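## Chapter 9: Where the Cups Go

Most kitchens have a plan for the plates. Plates stack, they come in sets, and they live in one cupboard until somebody moves out. Cups are another matter. They arrive one at a time, as gifts, souvenirs and free samples, and each of them believes it is the favorite.

In Chapter 8 we dealt with things that have a place and are not in it. In this chapter we take up the harder case of things that have never had a place at all. By the end of it you should be able to sort a mixed group of drinking vessels by use, choose a resting spot for each one, and defend your choice to the people you live with. The last skill takes the longest.
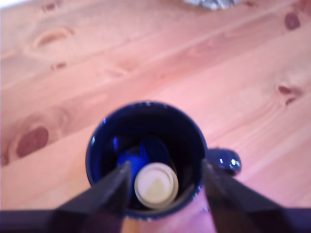 204

### 9.1 The table is not a shelf

A wooden table is a pleasant thing to put a mug on. It is flat, it is at the right height, and it asks no questions. For these reasons it becomes the main storage area in any home where nobody has chosen another one.

We will use the term **resting spot** for the place where an object waits between uses, and **landing spot** for the place where it gets put down. In a well-run kitchen the two are near each other. In the Mumimcombe course, where this book began as a pile of handouts, students were asked to mark both spots for every cup in the house. Many drew a single large circle and wrote "table" in it.

A landing spot can be anywhere within reach. A resting spot has to pass three tests:

1. You can reach it with one hand.
2. Nothing else must be moved first.
3. The object does not block the next job.

The table passes the first test easily and the second on good days. It fails the third every time dinner is served.

### 9.2 Sorting by use

Beginners like to sort by color. The result looks fine in a cupboard and lasts until breakfast. Sort by use instead: daily cups, guest cups, cups for children's play, and cups kept for reasons of the heart. The fourth group is always larger than its owner thinks.

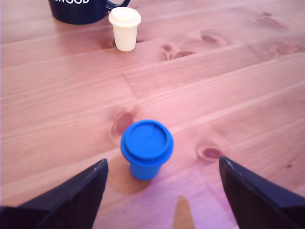
Small cups cause more trouble than big ones. They slip behind things, they get nested inside other cups, and they are light enough to travel from room to room without anyone feeling responsible. The Söderlund rule, which we will use throughout this part of the book, says that the smallest object in a group should be given its spot first. Try it the other way round once, for the experience.

Lids count as part of the cup. A student who stores lids apart will spend 45 minutes in January looking for one of them, and will find a different one.

### 9.3 The back edge

Where a table meets a wall, a narrow strip of wood forms that is hard to eat at and easy to fill. We call it the **back edge**. Tall things do well there: bottles, canisters, anything that would be knocked over nearer the front.
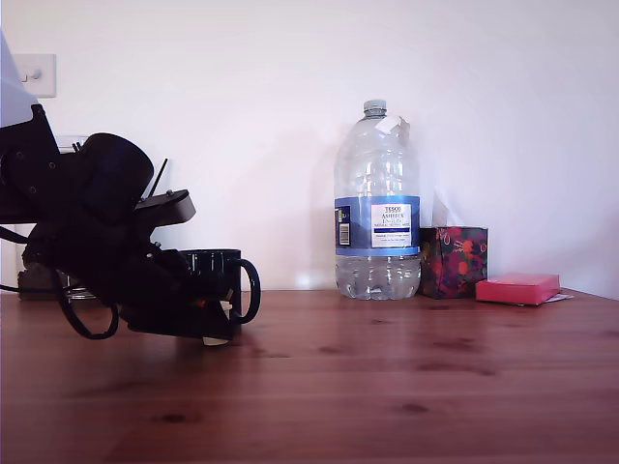

*Fig. 9.3. Black mug, clear water bottle, white wall.*

Low things do badly. A mug pushed to the back edge drops out of sight behind its taller neighbors, and a second mug is soon fetched to replace it — then a third. Keep handled cups toward the front, with the handle turned to the side you reach from.

Utensils may share the back edge if they stand upright in a holder. Keep light switches reachable as well. You will want them on 364 days of the year, and on the remaining day you will be away and wondering if you turned them off.

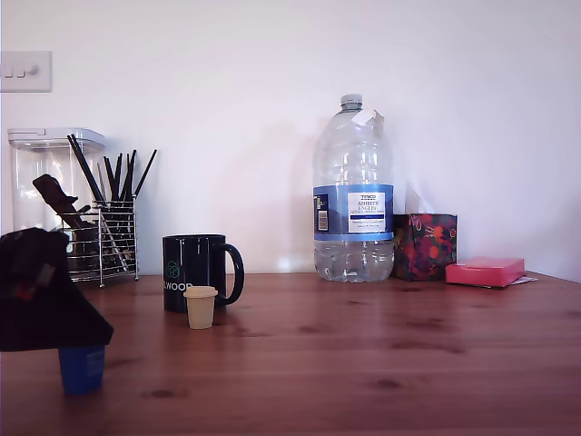 One reader of the draft objected that all of this was a great deal of theory for a few cups, and that in her house people simply washed the nearest one and used it again. We have no quarrel with her house. Her method works well for a person living alone, and we return to it in Section 9.6 under the heading "Very Small Collections."

### Before you read on

Choose one table at home and leave it as it is for a full day. At bedtime, make a short list of every cup on it and write beside each one the last thing it was used for. Where you can't remember, write "unknown" and go on to the next. Bring the list with you to Section 9.4. The cups can stay where they are.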